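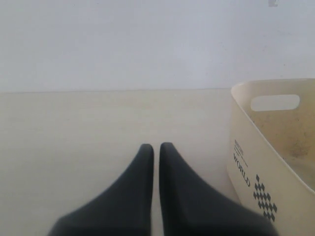 Fig. 1. Pale tabletop with a storage bin.

Search this site Enter keyword Go

Seam Finishes for Unlined Cotton Skirts
Project report, Garment Construction II
Annapurna Pai
2026-09-03

Purpose

The project compared 3 seam finishes on medium-weight cotton: the flat-felled seam, the French seam, and a plain seam with overcast edges. I wanted to know which one held up best in the side seams of an unlined skirt and which took the least time to sew.

Materials

The fabric was Semanach plain-weave cotton, washed and pressed before cutting. Thread was Stisska all-purpose polyester in a matching color. All seams were sewn on the Hájek straight-stitch machine with a new needle. I cut 52 strips on the lengthwise grain and sewed them in pairs. Four pairs were used for practice and left out of the results.

Method

Seam allowances were five-eighths of an inch. For the French seam, the first line was stitched wrong sides together at one-quarter inch, trimmed, turned, and stitched again at three-eighths. For the flat-felled seam, one allowance was trimmed to half its width and the other folded over it and topstitched. The overcast edges were done by hand with a single thread.
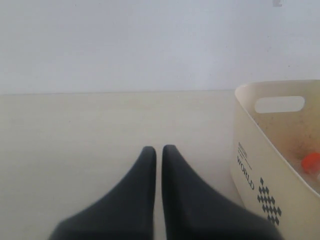 Each sample was then washed and dried in April along with the regular class laundry. Afterward I checked both sides for raveling and puckering and pulled the seam by hand.

Results

The flat-felled samples did not ravel, but several puckered where the topstitching ran close to the fold. The French seams stayed clean inside and lay flat once pressed. They were slightly stiff at the hem, where the layers meet. The overcast seams were the softest and also the slowest, and two of them raveled at the ends where I had not fastened the thread well.

Lenka Tóth, my instructor, suggested grading the hem allowance before turning it up. I tried this on one French seam and the bulk was reduced.

For the skirt I used French seams at the sides and a plain overcast seam at center back, below the placket.

Related reports
Warkstead Wool: Shrinkage Before Cutting
Setting a Waistband by Hand
Pressing Tools Compared

This site uses cookies. Accept Manage settings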